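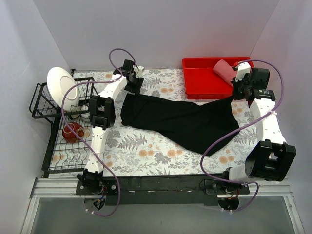 Kwesi Kyei had been folding trousers since six in the morning, and by ten he no longer thought of them as trousers. They were a long dark shape that had to become a short dark shape. He stood at the leader handles and moved his wrists, and on the other side of the rail the two white arms moved theirs. The fern-print cloth was on the table again. Hirkgate changed the cloth every few days so the model wouldn't learn that the world was one color. The black pair lay across it at a slant, one end up under the right gripper, next to the red tray with the pink cloth in it. The dish rack stood on the left with its plate and its bowl. It had no part in the task. It was there to be ignored, and the model had to be shown ignoring it.

He pressed the pedal, and the counter on the monitor said 327.

The quota was 347. After that he could go home, or he could stay and be paid by the piece. He usually stayed.

He brought the right gripper down and missed the hem. He opened it, shifted, closed it again and got a pinch of cloth. The rule at Hirkgate was that you kept the misses as long as you recovered from them. Ultoria, where he had worked before, threw them out. At Ultoria he had learned to be careful and slow, and it had taken him most of August to stop.

The fold came out crooked. He straightened it with the left arm and pressed the pedal. 328.

His mother had run a laundry for more than 5 years when he was small. She folded on a board over the bathtub in the back, fast, talking the whole time, and she smoothed each leg with the side of her hand before she turned it. He had never thought about that movement until his second week on the job, when he saw himself on playback. The gripper went down the leg once, flat and closed, and then made the turn. It wasn't in the instructions.

He asked the shift lead if he should stop doing it.

"Does it slow you down?"

"Two seconds, maybe."

She watched it on her screen twice. "Leave it," she said. "See what the model does."

The new checkpoint was loaded that afternoon. Kwesi took his hands off the handles and stood back by the door with his coat over his arm. The arms waited, then started. The right one found the hem on the second try. The left one drifted toward the rack, stopped, and came back.

Then the right gripper closed on nothing, lowered itself to the cloth, and went down the length of the leg.

"There's your two seconds," the shift lead said.

He watched until the fold was done. It was crooked in the same place as his. He hung his coat back on the hook and asked her to reset the table.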